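Chapter 4
Learning Words You Didn't Plan to Learn

8 min read

I want to start this chapter with a confession. For my first two years of studying Portuguese I kept a beautiful notebook. It had colored tabs, a ribbon, and 901 words copied out in my best handwriting, and I could use maybe a tenth of them in a conversation. I knew the word for "lighthouse." I did not know how to ask someone to move over on a bench.

The notebook wasn't a waste of time, and I still have it. But it taught me something about where vocabulary comes from, and that's what we're going to spend this chapter on. In Chapter 3 we looked at learning words on purpose: lists, cards, spaced review, all of that. Now we turn to the other kind, which researchers call incidental learning. You're reading or listening for some other reason – to find out who did it, to get the recipe right, to follow the soccer scores – and a word sticks to you on the way through.

My old roommate in Rosbridge, Xuelian Jiang, learned most of her English this way, and she was a bit embarrassed about it. She'd had years of classes back home, but the words she reached for first came from the weather page, from a mystery series she bought used, and from the backs of cereal boxes. She said "partly cloudy" before she could comfortably say "I disagree." When I asked her how she'd studied, she told me she hadn't. She'd just never eaten breakfast without something to read.

I think about those breakfasts a lot when I teach. Meeting a word once does very little. Meeting it again the next week, in another sentence, with different neighbors, does a bit more. By the time you've run into it 12 times you may not remember learning it at all, and it simply feels like a word you know. The exact number of meetings matters less than you'd expect (we'll get to the arguments over that in Section 4.3), and it changes with the word, the reader and how much the reader cares.
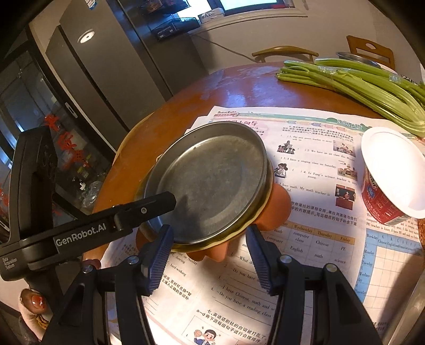 Caring is the part I'd underline. A few summers ago I ran a July reading group in Pamumthorpe, and I gave everybody the same short novel, a gentle thing about a ferry pilot named Elora. Half the group loved her. The other half were bored stiff and let me know it! When we talked about the book afterward, the people who loved Elora had picked up words like "moor," "hull" and "drift" without any help from me. The bored half had read the very same pages, and for them those words had slid right by.

So was the book too hard? Not really. Most of the pages were easy going for everyone in the room. But easy going can be a trap as well, and this is where incidental learning gets tricky. If you can follow the story without a word, you'll often skip it and never notice you did. Good readers are terribly good at skipping. I do it in English, my own language, all the time – ask me what a "gunwale" is and I'll wave my hands in the general direction of a boat.

There are ways to slow yourself down a little without turning every page into homework. One of my favorites comes from a student called Murakami, who put a pencil dot in the margin beside any word he'd guessed at. No dictionary, no stopping. If the same word earned a second dot later on, then he looked it up. I've borrowed his dots ever since, and you'll be trying them yourself in the first activity.

Before you read on, find something you'd be happy to read anyway, 500 words or so, in the language you're learning. A column, a fan page, a long complaint about a hotel, whatever you like. Keep it next to you as you work through the next section. We'll start by sorting its words into the ones you know cold, the ones you sort of know, and the ones you'd have sailed past if I hadn't asked.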